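From: Edem Dramani
To: rinell-readers
Subject: Re: [rinell-readers] Page 243 and the buffer

Replying to the list as two others asked me the same thing privately.

Dilruba Howlader wrote:

> Page 243 has the two-panel strip at the bottom where Su opens the
> door to the Drondholm archive. On the phone version the second panel
> loads first and gives away who is behind it. Is this deliberate? Also,
> the archive numbering goes 99, 100, 100, 101. I have been citing
> pages in the wiki by number and now half of my footnotes for
> chapter four are off by one.
>
> Last thing: is the buffer really down to nothing? The page comments
> have been gloomy.

The panel order is a fault. The page is cut into strips for narrow screens, and the script sorts the strips by file name as text, so strip 10 goes ahead of strip 2. Most pages have fewer than ten strips and were never affected. Page 243 has 12. I have padded the names with a zero and rebuilt that page. If you still see the reveal first, clear your cache and try again.

The doubled 100 is older. Mitsuko Kinoshita drew a colour version of page 100 for the print book, and it was uploaded as a new page when it should have replaced the black and white one. Both have comments under them, so I am reluctant to delete either. My plan is:

- the black and white version stays at 100
- the colour version moves to 100b
- everything from 101 onwards keeps the number it has now

Your footnotes would then be wrong only where you counted by hand. The ones that use the number in the address will be fine. Qiuyue Xue has a list of wiki pages that cite chapter four and can send it to you.

On the buffer: there are four inked pages, and a fifth is pencilled. Lettering is the slow part -- Xinyi Liang redid the Virkico captions after the typeface changed, and that used up nearly all of the break. Updates stay at two a week until May. The gloomy comments seem to come from the filler page, which was planned.

I have also pasted in the current text of the site's notes page, so that people can object before it is linked from the menu.

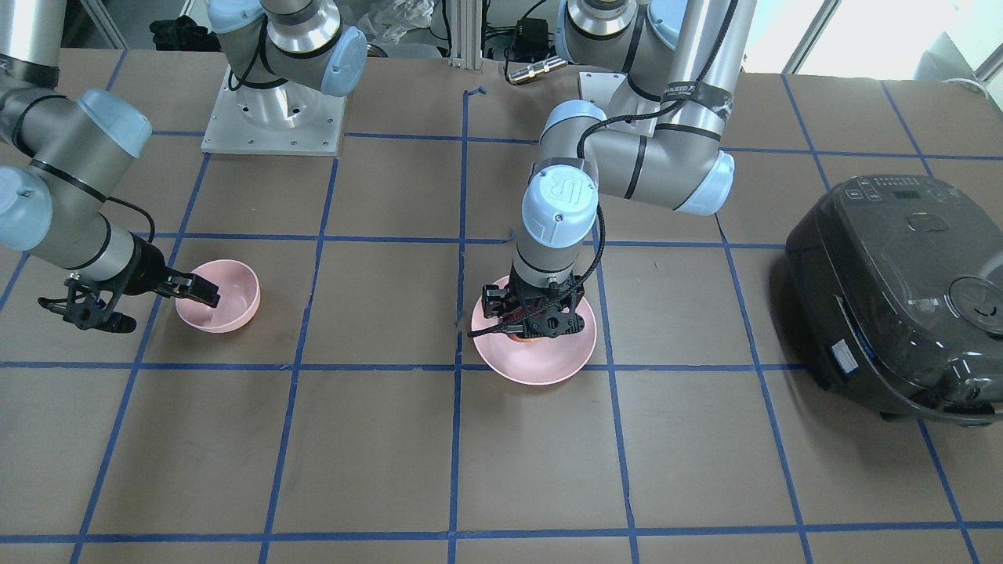 *Page last changed: January 13, 2023*

**Numbering.** Pages are cited by the number in the address. Covers and filler pages have no number. A letter after a number marks a second version of the same page.

**Reading order.** Left to right, top to bottom, in all chapters. The Drondholm flashbacks have grey gutters and belong before chapter one, but should be read where they stand.

**Transcripts.** Complete for chapters one to three. Sound effects go in square brackets. Su's unspoken lines go in italics, without quotation marks.

Corrections to the list, please, with the page number in the subject line -- I lose track of them in the comments.

Edem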